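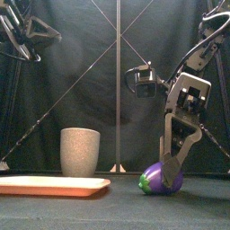

PLUNDSIDE – Brorness will open its manipulation laboratory to visitors for one afternoon in December, with live demonstrations of the two-arm tabletop stations used in its Lumbao handling program. Doors open at 1:30 p.m. and the last demonstration begins at 4:15 p.m. Admission is free, but places are limited to 51 and must be booked in advance.

The Lumbao program studies how robot arms pick up, move and set down common household items. Work to date has concentrated on kitchen objects: toy vegetables, cups, trays and shallow dishes. Each station has two arms fitted with two-finger grippers and wrist cameras. The work surface is dark and the backdrop is black cloth, which keeps stray reflections out of the camera views.

Visitors will be taken through the laboratory in groups. Each tour includes 3 demonstrations:

Operator control. A trained operator guides both arms through a short tabletop task. Staff will explain how joint positions and camera views are recorded during the run.

Replay and playback. A recorded run is sent back to the arms with the objects reset to their starting marks. The same run is then repeated with one object moved, to show the limits of plain playback.

Learned control. The station performs a pick-and-place task using a controller trained on earlier operator runs. Failed attempts will be left in the program and will not be restarted unless an object leaves the table.

"Rounded objects with a smooth surface are still a useful test," said Edivaldo Miranda, who leads the Lumbao program at Brorness. "A small error in finger height is enough to make the object roll. We would like visitors to see the failed grasps as well as the good ones, and to ask what the controller was working from at that point."

The laboratory moved to its present rooms at Plundside in the spring. It operates 7 stations, 2 of which will be running during the open afternoon. The remaining stations will be powered down with their covers removed so that visitors can look at the arm joints, cable routing and gripper parts at close range.

Brayden Thibodeau, station engineer, will give a short talk on maintenance at 3 p.m. It covers finger pad wear, camera alignment and the checks made before each shift. Sample pads at different stages of wear will be available for handling.

"Most of the questions we get are about software," Thibodeau said. "A good part of our day goes to cables and fasteners – I will be talking about those."

Visitors must remain behind the marked floor line while the arms are powered. Photography is permitted without flash. Children under 12 must be accompanied by an adult. The laboratory is on the ground floor and has step-free access from the Sirncombe entrance, where parking is also available.

Bookings can be made through the events page on the Brorness website or at the Plundside front desk. Requests for interviews or for filming at the stations should be sent to the Brorness press office before the open afternoon.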